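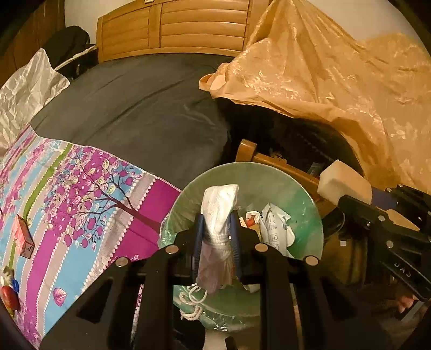
Rapport d'avancement – projet Feris, octobre

La journée portes ouvertes s'est tenue vendredi dans les locaux de Clidport. Nous avons reçu 20 visiteurs, répartis en quatre passages. Le poste « chambre », consacré au rangement et au tri des déchets avec deux pinces tenues à la main, a été montré à chaque groupe.

Ce site utilise des cookies. Accepter | Paramétrer

Les questions ont porté sur la prise des objets souples et froissés, qui reste le point faible de Kan. Neuf séances d'enregistrement sont faites, il en reste quatre. La dépense du mois s'élève à 3 000 euros, conforme au budget.

La visite chez le partenaire de Gitthorpe est reportée, la nouvelle date sera communiquée avec le prochain rapport.

0 commentaire 4 partages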